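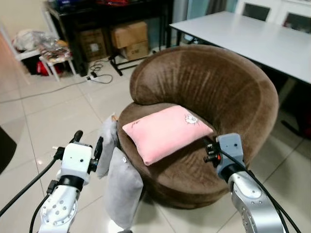
I have now read a fair amount of advice on how many pillows belong on a tub chair, and I don't believe most of it.

The chair is round, brown and velvet, and it has been in the back room since July. I bought it secondhand from Felicidad Baluyot for $217, which she thought was a bargain and I thought was a lot for a thing with no legs. It sits straight on the tile. She paid $1165 for it new from a place called Salazar, or so she told me, and I have never seen the receipt. People remember prices upward when they are selling.

It came without pillows. That seemed fine to me. The back curves all the way around, the seat is low and padded, and I couldn't see what a pillow would do in there except take up room that I was planning to use myself. Then my sister-in-law, Yamuna Kurian, came over and told me the chair looked like a tree stump. I said it was supposed to be round. She said yes, so is a stump. The next time she visited she had the pink pillow with her, the one with the little white cat face near the corner, and she put it on the seat at an angle and stood back as if she had fixed something.

I'll give her this much: the pink does look good on the brown. I had expected it to look like a child had left it there. The velvet goes lighter along the top of the back where the light catches it, and darker down the base, and a pale pink thing in the middle gives your eye somewhere to land. I did not say this to Yamuna.

What I question is the angle. Every decorating site I have looked at wants a pillow set on the diagonal, with a corner pointing at you, like a playing card somebody has flicked across a table. Try sitting down on it. You have to pick it up first, and then you are a person holding a pillow and looking for a place to put it. There isn't one. The arms of a tub chair are the same piece as the back, rounded over the top, and anything you set up there slides off. So it goes on the floor, or behind you, or on your lap. I've tried all of them. On the lap is the best, especially with a book, and I suspect that is what the thing is for and the diagonal business was made up later by people selling pillows.

Which brings me to the gray ones.

Those were my own fault. I read an article claiming that a single pillow on a chair looks "lonely" and that what you want is a group, with the plain ones at the back and the fun one at the front. I was skeptical of it when I read it and I ordered two gray pillows anyway, late in the evening, when I do most of my dumb shopping. The brand is Fanen. The listing said they would "work with any neutral." Brown is a neutral, I thought. Fine.

I have some complaints about the listing. It described the gray as "warm," and next to brown velvet I would call it plain gray. It also said the pillows were "generously filled," and I would like to know who was being generous, and compared to what. They aren't bad pillows. If I'd picked them up in a store and squeezed them I would probably have bought them, but I'd have known what I was getting, and I wouldn't have had a paragraph about lifestyle to go with it.

Now, the problem with putting three pillows in a round chair. The seat is a circle. Pillows are rectangles. You put the first gray one against the back and it bows, because the back is curved and the pillow would like to be flat. You put the second one next to it and they push each other forward in the middle. Then the pink one goes in front, and by that time the entire seat is pillow and the chair has become a shelf. A very comfortable-looking shelf. Radka Nedeljković from my old office stopped by during this period and stood for her whole visit, and it didn't occur to me until she had left that she hadn't been able to find a place to sit down. I'd been in the only other chair the whole time. She was polite about it.

So I started taking them out, and I've been testing it in different combinations ever since, more than the subject deserves.

All three in the chair: looks like a store display. Can't be sat in.

Two gray, no pink: Looks like a waiting room. You can sit if you're narrow.

One gray at the back and pink in front: this is what the article would call "layered." I left it this way for most of a week. The gray one works its way down behind you until it is under the small of your back, which some people would pay extra for. I kept pulling it out and dropping it beside the chair.

Pink only: where I've ended up, more or less. The gray ones live on the floor against the front of the base. I didn't plan that, it's just where they go when I take them out, and after a while I quit moving them back. If you stand one up on its edge it will lean there and stay put pretty well. It also makes a halfway decent thing to put your heels on, and given that this chair is so low, I find I do want my feet on something. I had been looking at footstools. I'm not looking at footstools anymore.

Yamuna says pillows on the floor look like I'm in the middle of moving out. She may have a point. She also says I should cut off the white tag on the gray one, and there I disagree with her, or at least I'm not convinced yet. The washing instructions are on that tag. I have ruined things before by cutting off the tag and then trusting my memory. She says everybody knows how to wash a pillow cover. I say everybody thinks they do.

On the floor question I have one practical worry. The tile in that room is white and glossy, and it shows everything. I sweep, and then I sweep again, and there is still always something. I'm not thrilled about pillows sitting on it and then going back up onto velvet, which picks up lint if you so much as look at it. The usual advice for velvet is a soft brush, going in one direction. I've been doing that. I can report that the part I brushed looks different from the part I didn't, and that this lasts until someone sits down. Whether it does the fabric any good I couldn't tell you. Dindo Enriquez, who reupholstered my mother's couch years ago and whose opinion I trust on this, told me to vacuum it with the brush attachment and quit fussing. I do both, because I don't know which of them to believe, and because the brush was already paid for.

I did also try a spray. It was called Radex and it promised to "lift" the pile. I tested it low on the back of the chair, where it wouldn't show, and waited. I couldn't find the spot afterward. You could take that as proof that it's safe or as proof that it doesn't do anything, and I lean toward the second. I won't be buying another bottle.

As for where the chair is, I'm less sure about that than about the pillows. It's out on the open floor with the white table behind it, the one with the pale gray top, and the white cabinet past that with the dark glass in its panels. Everybody who writes about small armchairs wants them in a corner, with a lamp, next to a plant. I don't have a spare corner. What I've noticed is that a round chair doesn't care very much. There's no straight side to line up with anything, so it can't be crooked. A square armchair in the same place would look like a delivery. I wouldn't have believed that before I had one, and it's the single argument in favor of round furniture that has held up for me. The others I've heard (softer energy in the room, better "flow") I am still waiting to experience.

One thing against it: because the base goes all the way down, you can't sweep under it, and you have no idea what's going on down there. With legs you can at least see the dust. I dragged it aside on 7th November, a Sunday with nothing else in it, and found a pen, a button that isn't from any shirt of mine, and a ring of fluff the exact shape of the chair. The chair slid along fairly easily on the tile. I checked afterward for scratches and didn't see any, but I was checking by lamplight and I plan to look again during the day.

Somebody is going to write in and say I should get a round pillow. Felicidad Abella already has, after I griped about all this in the last post, and she sent me a link. I looked at it. It costs more than both the gray ones together, it's the color of mustard, and the reviews are all from people who had owned it for 4 days and loved it. I would like to hear from somebody who has owned it for a year. If that's you, and you also have a tub chair, please tell me whether it stays where you put it or rolls.

The gray ones I will probably keep, at least until I've decided about my feet. Next week I'm back to the kitchen drawers, and the Esteck dividers that are supposed to fit any drawer and don't fit mine.

Contact | Copyright, all posts and photos by the author | Back to top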